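Comus Lab Adds Simulated Kitchens to Its Training Data

November 18, 2022 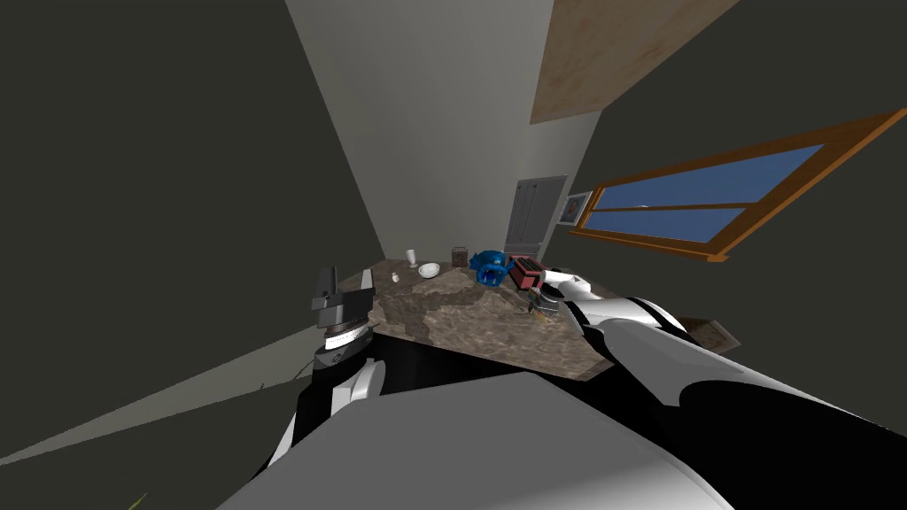 How many examples does one household task need? The laboratory sets the figure at 80 accepted runs per task, with up to 200 for tasks that require both arms.

Comus has released 802 runs recorded in simulated kitchens under its Flinano project. The collection covers 23 layouts, and object positions change between runs. Skutell, a project partner, will review the recordings. A second release is planned for February.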